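Went to the Jellden open day with Mirela Arruda, who had promised me the future and a free sandwich. There was a sandwich. (1/6)

You sign in, get sticker number 626 and join a group of 20. Our guide was Cauã Assunção, who runs the kitchen bench and talks the way people talk when they've given the same tour since breakfast. (2/6)

The robot is called Hokus. It does kitchen chores, one at a time, with the calm of a man being paid by the hour. Today's subject was pots and lids – apparently glass lids are a whole field. (3/6)

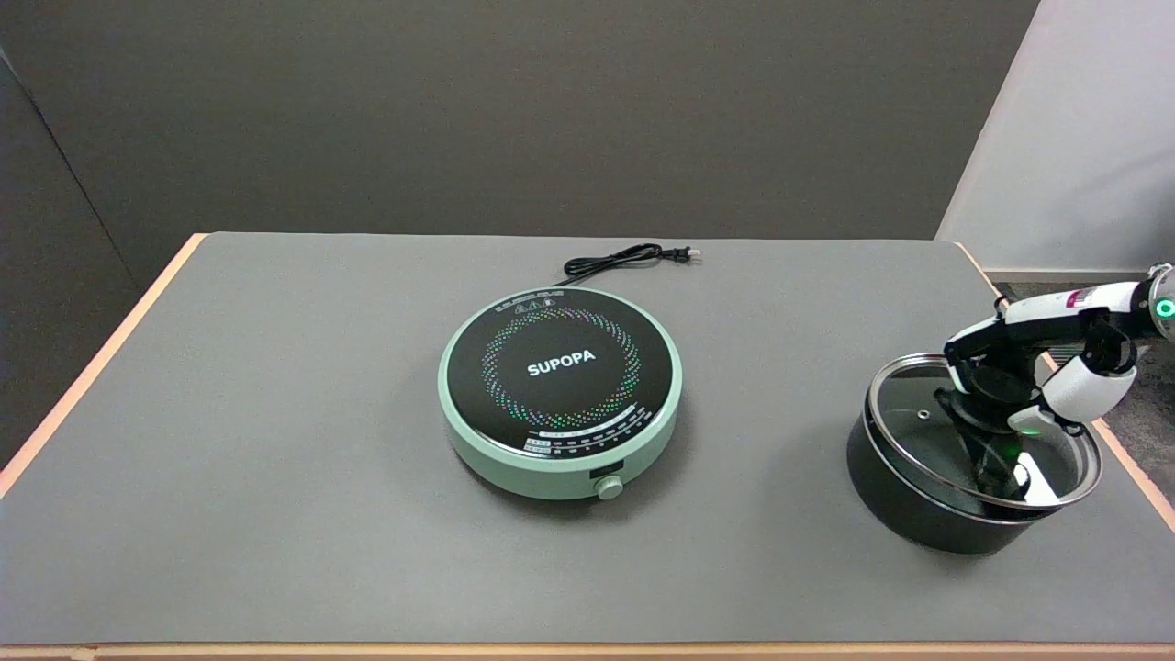
A guy from Bastos asked when it would be able to make him risotto. Cauã said "February" and then wouldn't say which one. I've decided to trust him completely. (4/6)

Mirela wanted to know how long they'd been working on lids. 5 months, he told her, and 31 of the glass ones gone in that time. I break mine at a much slower rate, but then I have no funding. (5/6)

Best part was how quiet everyone got whenever the arm moved. Grown adults, holding their coffee, silently rooting for a pot. The next open day is at the Premasmont site and I've already put my name down. Mirela says they do soup there. (6/6)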